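갈트몬트 소금 제분소 유적 (Galtmont Salt Works)

개요

갈트몬트 소금 제분소 유적은 수케오 섬 북쪽 해안에 남아 있는 옛 제염 시설 터입니다. 이름에 '제분소'가 붙어서 밀가루를 떠올리는 분이 많은데(저도 처음엔 그랬어요!), 굵은 천일염을 맷돌로 갈아 고운 소금으로 만들던 곳이라 그렇게 부릅니다. 섬 사람들은 그냥 '소금집'이라고 하더라고요. 저는 이 항목을 쓰려고 섬에 두 번 다녀왔고, 두 번 다 신발을 버렸습니다. 북쪽 길이 진흙밭이거든요.

유적은 염전 터, 제분동, 염부들이 살던 숙소, 그리고 선착장 돌축대로 나뉩니다. 지붕이 남은 건물은 제분동 하나뿐이고 나머지는 벽만 서 있어요. 그래도 벽 두께가 워낙 대단해서, 안에 들어가면 바닷바람 소리가 뚝 끊깁니다.

이름의 유래

'갈트몬트'는 염전 뒤편 언덕의 이름입니다. 언덕이라고는 해도 꽤 가파르고, 꼭대기에서는 건너편 줄톤 항까지 보여요. 옛 지도에는 철자가 제각각이라 같은 곳인지 헷갈릴 때가 많습니다. 가운데 t가 빠진 것도 있고, 아예 '흰 언덕'이라고 뜻만 적은 것도 있고요. 흰 언덕이라는 이름은 소금 더미를 언덕으로 착각한 뱃사람들이 붙였다는 이야기가 전해지는데, 저는 이 이야기를 무척 좋아하지만 근거는 찾지 못했습니다.

역사

염전을 처음 연 것은 엘 카티브 상회입니다. 상회는 원래 줄톤 항에서 건어물을 다루다가 절임용 소금을 직접 만들기로 하고 섬 북쪽의 얕은 만을 사들였습니다. 처음에는 염전 네 칸으로 시작했고, 전성기에는 156칸까지 늘었어요. 지금 남은 둑의 흔적을 따라 걸어 보면 이 숫자가 과장이 아니라는 걸 다리로 느끼게 됩니다.

제분동은 염전보다 나중에 지었습니다. 굵은 소금은 절임에 쓰고 고운 소금은 육지의 빵집과 치즈 농가로 보냈는데, 고운 쪽이 값을 훨씬 잘 받았다고 합니다. 그래서 맷돌을 들여왔고, 처음에는 당나귀가 돌리다가 나중에는 풍차를 달았어요. 풍차 날개는 남아 있지 않고 축을 받치던 홈만 벽 위쪽에 보입니다.

제염업이 기운 건 육지에 철도가 놓이면서부터입니다. 암염이 싼값에 밀려드니 배로 실어 나르는 바닷소금은 버틸 도리가 없었지요. 상회는 염전을 한 칸씩 놀리다가 결국 문을 닫았고, 숙소는 한동안 염소 우리로 쓰였습니다. 숙소 문턱마다 움푹 닳은 자국이 있는데 염부들 발자국인지 염소 발굽 자국인지, 섬에서도 말이 갈립니다.

구조와 볼거리

제분동은 산호석과 화산석을 섞어 쌓았습니다. 모서리에는 단단한 화산석을, 벽 가운데에는 가볍고 자르기 쉬운 산호석을 넣었어요. 가까이서 보면 산호 무늬가 그대로 살아 있어서 저는 여기서 시간을 제일 많이 보냈습니다. 소금기 탓에 줄눈이 삭은 곳이 많으니 벽에 기대지는 마세요.

바닥의 맷돌 자리는 두 군데입니다. 동쪽 것은 윗돌까지 온전하고 서쪽 것은 아랫돌만 있습니다. 윗돌 가장자리에 새겨진 홈은 갈린 소금이 밖으로 빠지는 길인데, 곡물용보다 홈이 얕고 간격이 넓어요. 소금은 습기를 먹으면 금방 뭉치니까 좁은 홈은 막혀 버린답니다.

선착장 돌축대는 물때를 잘 맞춰야 제대로 보입니다. 만조에는 윗단만 삐죽 나와 있다가 물이 빠지면 배를 묶던 돌기둥까지 드러나요. 전체 해안 산책로는 900미터이고, 그늘이 거의 없습니다. 모자 꼭 챙기세요, 꼭이요!

염부들의 생활

염부들의 하루는 해 뜨기 전에 시작됐습니다. 밤새 생긴 얇은 소금막이 바람에 깨지기 전에 걷어야 했기 때문인데, 이걸 '꽃걷이'라고 불렀어요. 꽃걷이 소금은 상회에서 따로 사 갔고 염부 집안에서는 혼례 때나 조금 꺼내 썼다고 합니다. 6월부터 비가 오기 전까지가 가장 바쁜 철이었고, 8월 29일에는 마지막 소금을 배에 싣고 온 섬이 모여 생선을 구워 먹었습니다. 이 잔치는 지금도 이어지고 있어요. 염전이 없어졌는데도요!

숙소는 방 하나에 부엌이 딸린 단출한 구조입니다. 부엌 벽의 벽감은 소금 단지를 두던 자리라는 설명이 일반적입니다. 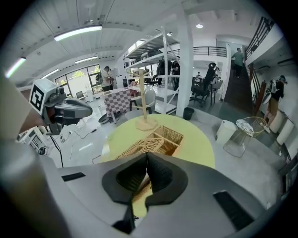 벽감은 단지 자리가 아니라 등잔 자리였을 거라고 첸루 량은 이 항목의 초고를 읽고 의견을 보내 왔습니다. 안쪽 돌에 그을음이 배어 있고, 단지를 넣기에는 깊이가 너무 얕다는 거예요. 듣고 보니 그럴듯해서 다음에 가면 손전등을 들고 다시 들여다볼 생각입니다. 다만 벽감마다 깊이가 달라서, 제 짐작으로는 집집마다 쓰임이 달랐을 수도 있겠어요.

연구와 보존

유적 조사는 시멍 바이가 쓴 답사기에서 시작됐다고 보는 편이 맞습니다. 정식 보고서는 아니고 걸어 다니며 적은 기록인데, 염전 둑의 방향과 수문 위치를 꼼꼼히 그려 둔 덕에 지금은 물에 잠긴 구간까지 짐작할 수 있습니다. 수문이 바다 쪽이 아니라 석호 쪽으로 나 있었다는 점도 이 답사기에 처음 나와요. 석호에서 한 번 졸아든 물을 끌어 쓰면 소금이 빨리 앉으니, 꽤 영리한 설계였던 셈입니다.

보존 상태는 건물마다 차이가 큽니다. 제분동은 지붕을 새로 이어서 괜찮은 편이고, 숙소 쪽은 무화과나무 뿌리가 벽을 파고들어 걱정스럽습니다. 나무를 베면 벽이 같이 무너질 수 있어서 가지만 쳐 주고 있다고 해요.

찾아가는 길

줄톤 항에서 배를 타고 수케오 선착장에 내린 뒤, 해안 길을 따라 북쪽으로 걷습니다. 갈림길에서 왼쪽은 갈트몬트 언덕, 오른쪽이 유적입니다. 저는 첫날 왼쪽으로 갔다가 언덕을 통째로 넘었어요(경치는 끝내줬습니다). 입장료는 없고 매점도 없으니 물은 선착장에서 사 가세요. 비 온 다음 날이라면 장화를 권합니다.

같이 보기

줄톤 항
수케오 석호
엘 카티브 상회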